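12 de marzo de 2022

Escribo con los pies en alto y un té que ya se me ha quedado frío, porque si no lo apunto hoy mañana se me habrá olvidado la mitad. ¡Qué día! Me duele la espalda de agacharme a la altura de los niños (y eso que los niños no llegan hasta abril, pero yo me pongo a su altura igual, que si no la estantería te queda perfecta para un señor de metro ochenta y el crío no alcanza ni el primer balde).

Hemos dedicado la mañana entera al rincón de la comida. Vega Montoya tenía las llaves, así que cuando llegué ya había abierto las ventanas y estaba sentada en el suelo rodeada de cajas, con cara de haberse arrepentido de venir. Las cajas de Trosik llegaron el otro día y nadie las había tocado. En el albarán ponía 304 piezas, y yo me reí, pero Vega no se rio nada, porque Vega ya había abierto tres. Verduras, quesos, huevos fritos, salchichas, unas tortitas que parecen posavasos... De todo. Me puse a jugar a los menús en lugar de ordenar, lo reconozco, y le serví un desayuno de bacalao con fresa que no quiso ni probar.

Luego apareció Bethel Kumsa con café de verdad (bendita sea) y nos puso firmes. Su idea es no sacarlo todo de golpe: seis cestas, cada una con su tema, y el resto al armario alto, para ir cambiando. Yo protesté un poco porque a mí me gusta la abundancia, el montón, meter la mano y ver qué sale. Pero me acordé del curso pasado, de los guisantes debajo del radiador, y me callé.

Lo que más discutimos fue el bocadillo, ¡el bocadillo! Bethel quería dejar las rebanadas en una bolsa aparte y los rellenos en otra. Vega decía que entonces no lo monta ni el más paciente, que hay que ponerlo a la vista y ya empezado, para que dé ganas de seguir. Estoy con Vega. A mí, si me dejas un pan a medias delante, lo termino, y tengo cuarenta y siete años. Al final se quedó como ella decía, con la mesa blanca para montar y las bolsas guardadas.

Me hizo gracia acordarme de mi abuela, que jugaba conmigo a las tiendas con garbanzos de los de verdad y un peso que no pesaba. No teníamos ni una lechuga de mentira. Yo le vendía los garbanzos carísimos y ella siempre me pagaba con botones, y luego los botones volvían al costurero porque hacían falta. Se lo conté a Mekdes Demissie cuando vino a medir las cortinas y me dijo que en su casa jugaban con piedras y que las piedras eran de primera calidad. Nos entró la risa floja a las dos, en cuclillas, y no había forma de levantarse.

Comimos tarde y mal, un bocadillo (de los otros) en el banco de fuera. Con el sol casi sobraba el abrigo. Por la tarde pasé el trapo a todo, apunté lo que falta (perchas bajas, dos cajones, cinta de carrocero) y pedí precio de la alfombra de Bivasari, que se nos va a 625 euros y me parece una barbaridad. Iraklis Pappas dice que la regatee. No he regateado en mi vida, ni con los garbanzos, así que que llame él.

Mañana quiero hacer las etiquetas con dibujo, una por cesta, y decidir de una vez qué hacemos con los platos, que a Bethel le gustan colgados y a mí apilados. De momento el pan con su lechuga se ha quedado en el plato rosa, al lado de la caja transparente, y no pienso dejar que nadie me lo recoja.

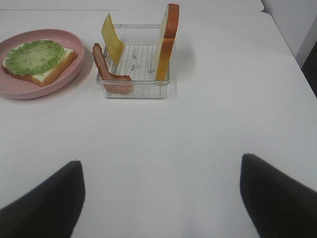
Ah, y llamar a Yeshi Workneh por lo de las perchas, que me dijo que tenía unas guardadas y siempre se me pasa. Me voy a la cama.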